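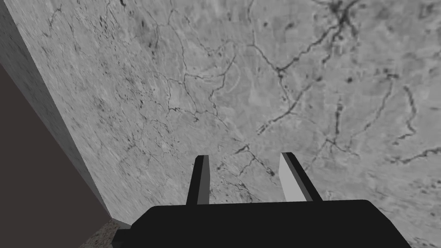 Both fingers open over the gray veined slab, in the kit's simulator.

Rehearse the room before you let the arm loose in it. The Pustora home kit comes with a simulator, and after 6 weeks with it I would tell anyone to spend the first evening there and leave the hardware in its box. A bad reach on screen costs you a restart. A bad reach in the kitchen costs you a mug.

Start with stone. Veined counters are hard for the kit to judge, and the height setting matters more than the color setting. Set the height with a steel rule, then run the arm in slow mode with nothing on the counter. Wipe down first. Crumbs under the fingertips will throw the reading off.

Keep the fingertip pads clean too. Dish soap and warm water are enough. Skip anything with oil in it. The manual says to replace the pads after 500 grips, but mine were fine at twice that.
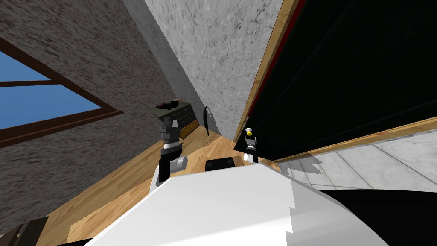 Clearing the floor is the job most buyers put off. The two-arm version, sold as the Eltano, needs more open space than the box suggests, and I now leave 40 inches all the way around. Cords come first. One like the black cord hanging by the small chest of drawers should be clipped flat to the wall before you switch anything on. Then pick up whatever is lying on the boards, such as the rounded black thing between the two grippers. Dae-han Moon, who lent me his Eltano in June, also tapes down his rug corners.

Setup took me around 90 minutes, most of it spent measuring. Write the measurements inside a cupboard door, as you'll want them again after every software update.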